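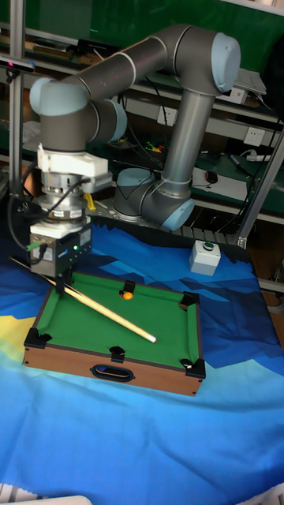
Search this site Type and press Enter

We finished the pool recordings in November, and I promised a couple of people I'd write down how it went before I forgot the details. The total is 1,478 episodes that we kept. I'll get to the ones we didn't keep.

The task is small on purpose. One ball on a miniature table, one cue held in the gripper, and the arm has to push the ball into a pocket. A full rack would have looked better in a demo, but with one ball you can label the result in a second and reset in a few more. The ball we used for most of the sessions is orange, which is easy to pick out against green felt in the camera view.

I work on this at Flasetti, in the back half of a lab we share with the people doing the Clultholm project. Our side of the work is collecting the examples. The training runs happen elsewhere, at Ovley, and they send back a list of what the model is bad at. Then we go and record more of that.

Each episode goes the same way. Put the ball down. Bring the arm to the start pose with the cue already in the gripper. Press the green button next to the table, guide the arm through the shot, press it again. Type one letter for the outcome: in, near, or miss. We started with a longer form that asked for the pocket, the shot angle and a comment, and after two sessions everybody was leaving the comment blank, so I cut it down.

The button was a late change. Before that we started and stopped the recording from the keyboard, and every episode had a long dead stretch at both ends while someone walked back and forth. Trimming those by hand took me most of a week. If you are setting up something like this, put the start control within reach of the table first and worry about everything else later.

The cue gave us the most trouble. It is a long light stick held at one spot, so any slip in the grip turns into a big error at the tip. It would rotate slightly over the course of a session - not enough to notice while you were doing it, but obvious when you played the first and last episodes side by side. We threw out 33 episodes for that. Now we take the cue out and seat it again at every break, and I check where the tip lands on the felt before we go on.

The force-torque sensor above the gripper earned its place. You can see in the readings when the tip drags on the felt, which is hard to catch on video. For a while I thought the dragging episodes should be thrown out too. Ovley asked us to keep them and mark them, and they wanted some where the person lifts the cue a little and carries on. Those recoveries are the most useful thing we recorded in the second half, as far as I can tell from the evaluation sheets.

Ball placement is the other thing I'd do differently. We let the operators put the ball wherever they liked, and people like easy shots. When I plotted the starting positions, most of them were in front of the middle pockets. The corners were thin and the area along the near rail was almost empty. So we printed a grid, numbered the squares, and had a script call out a square before each shot. It's slower and more boring, and the spread is much better.

We ran with 4 operators, and later 5. Their styles are easy to tell apart. One makes a long slow approach and a short push, another lines up fast and corrects at the end. I was asked if we should train everyone to shoot the same way. I left it alone, apart from asking that nobody rest the cue on the rail.

Still to do: a second ball color, different lighting in the evening, and a set with the table turned a few degrees on the cloth. The Neves arm is due back from repair next month, and I'd like to repeat a few hundred of the corner shots on it to see how much carries over. I also have to write a proper readme for the outcome labels, as "near" meant different things to different people until the middle of the project.

3 comments Share this post

We use cookies to remember your settings and count visits. Accept Manage preferences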